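How many demos before a cable policy gets good?

I'm reading the Pulomex write-up on learning to handle network cable from wrist camera views, and I love how simple the method is! What I can't work out is how many demonstrations it needs. 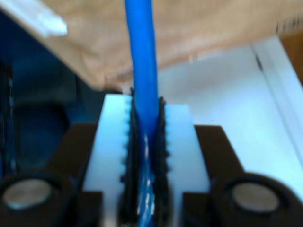
Rojanasak
We got 16 plug-ins out of 60 tries with 5 demos. With 50 it was a different world!

Histgate
Seconding more demos, and vary the grip too. A blue cable held between toothed pads can still turn a little.

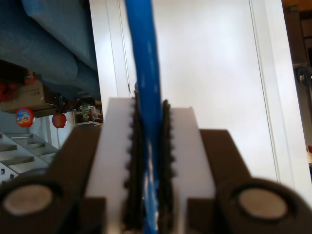

So record plenty of grasps with the cable at odd angles, and score grasping and plugging in separately.
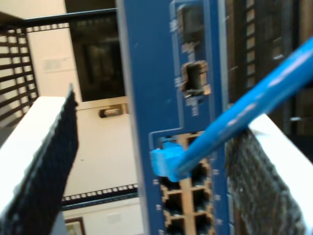 Related threads
Wrist camera or overhead?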